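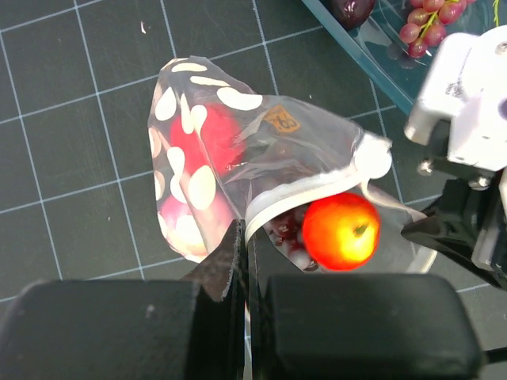

*Spotty bag on the cutting mat.*

Thursday, far too late

I am still wide awake and it is entirely the fault of Arruda. Episode 213! I have been with this daft, glorious soap through the flood, the hotel fire and the whole dreary business with the twins, and tonight was easily the best it has been in two years.

So, the wedding. I was sure they would drag it out to Friday, because they always do, but no - they got as far as the vows before the ferry horn went and everybody in the chapel turned round. The older sister was standing in the doorway in the same green coat she wore when she left Navudia. Same coat! I shouted at the telly. I have been saying since the spring that she wasn't on that boat, and the forum told me I was dreaming, and I was RIGHT.

The harbour master knew. You could see it in how he put down his hat. I went back and watched that bit again on Guvo and he looks at the door before the horn sounds, so either the actor jumped his cue or he has been hiding her at the lighthouse all along. I want it to be the lighthouse so badly. It would explain the extra loaf, and the lamp being lit in that odd episode with no music.

Less keen on the groom. He has had one expression since he took over the cannery and it did not change tonight, even with his dead wife dripping on the tiles.
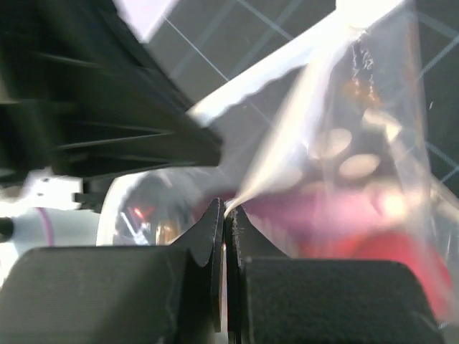

*A pinch of clear plastic.*

Rang in my order for the box set at lunch, by the way. Perkeo are doing the first 2 series with the original titles put back, the ones with the gulls and the accordion, and 6 scenes that were cut when it moved to the earlier slot. I hope one of them is the row on the slipway. People who saw it the first time round still go on about it and I have only ever read the write-up.

Predictions, so I can gloat later: the wedding is off, the will is a fake (the signature was on the wrong side, I checked), and the younger sister goes to the mainland before December. I also think the priest is getting a proper story at last. He had a whole close-up tonight and they don't give those away for nothing.

Must sleep. Might just watch the doorway bit once more first - it's only four minutes.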